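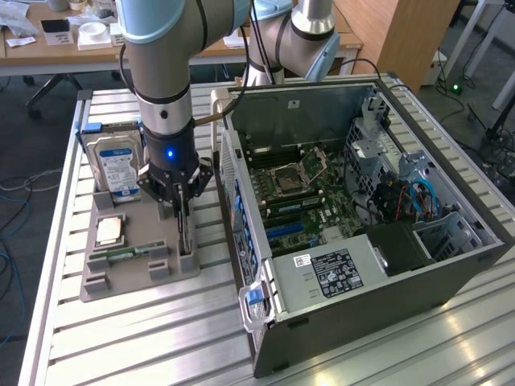

Parts in the tray on the left, open case on the right, same as on my own bench.

Filed under: Workshop Know-How > Computers & Gadgets

I've rebuilt quite a few old desktops now, and the thing that's saved me most grief is a tray with a proper place for every part. Memory in its groove, processor in its own little pocket, hard drive stood up at the back with the label facing you so you can read it without picking it up (I used to balance mine on a mug. Don't.)

Put the tray right up against the case, on whichever side you reach from. I had mine behind me on a shelf for years and dropped no end of bits on the way round!

Side panel off, case flat on its side, and then stop and look before you touch anything. Have the retention bracket open before you pick the processor up, and hold the chip by its edges. Line up the corner mark, let it drop in under its own weight, and if it won't sit, lift it out and look again — never press.

Memory's the opposite, it wants a firm push at both ends. Check the notch first. A 4 GB stick from the Windatari clearance bin got me another few winters out of a machine I'd nearly taken to the tip.

Cables are my weak spot. I tuck the drive leads back towards the cage and hold them with a twist of garden wire (the coated sort), so I can see the board. My Nirkholm bench lamp helps too, and I keep screws in an old Ikach mint tin with the lid shut, having once spent 90 minutes on my knees with a torch.

Last job before the panel goes back on is a soft paintbrush round the vents. Do it outdoors if you can — the dust gets everywhere.

We use cookies to remember your preferences. Accept | Manage settings

Contact us | © Štefanec Home & Shed | Back to top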